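Two-finger gripper or suction for small flat objects in simulation?

Razia Marwat
Good evening to all. I am comparing two grippers on the same simulated arm, before our lab orders a real one. The candidates are the Cokollow two-finger and the Fimusura suction head. The task is picking small things from a table: a pen, a small dish, a phone-sized device. I have made 400 trials with each. The fingers drop the pen very often, and the suction fails only 12 times in total, which I find too good. Is it normal that the suction looks so much better, or is my comparison wrong? The controller is the same for both and I did not change its gains.

Manolis Karamanlidis
Same gains for two tools of different mass is already a problem. Put the correct mass and center of gravity for each tool first. Then look at how your simulator does suction. Many of them simply make a fixed joint when the cup is near enough to the surface, so a curved pen is held the same as a flat plate. In our tests I allowed the joint only if all the contact points of the cup touch, and suction became much worse on the pen. For the fingers, check the friction and make the physics step smaller - with a big step a thin object jumps out when the fingers close.

Joseph
suction always wins in sim. buy the fingers

prerkberg_user
I do not agree with Joseph, it depends on the objects. We have both types and for flat cards the suction is better in reality too. But Manolis is right about the fixed joint.
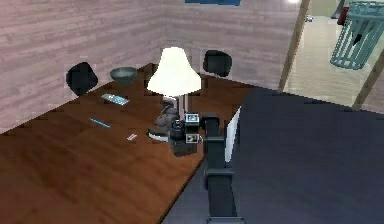 Razia Marwat
Thank you, Manolis, you were right about the joint. I corrected the masses and the contact rule and repeated everything from the start. Suction now fails 34 times, nearly all on the pen. For the fingers the smaller step helped the most. I keep the lamp and the dish on the table for both grippers, because the approach must be tested between other objects also. My remaining doubt is the height at which the arm should stop before it goes down - I will open a new topic for it.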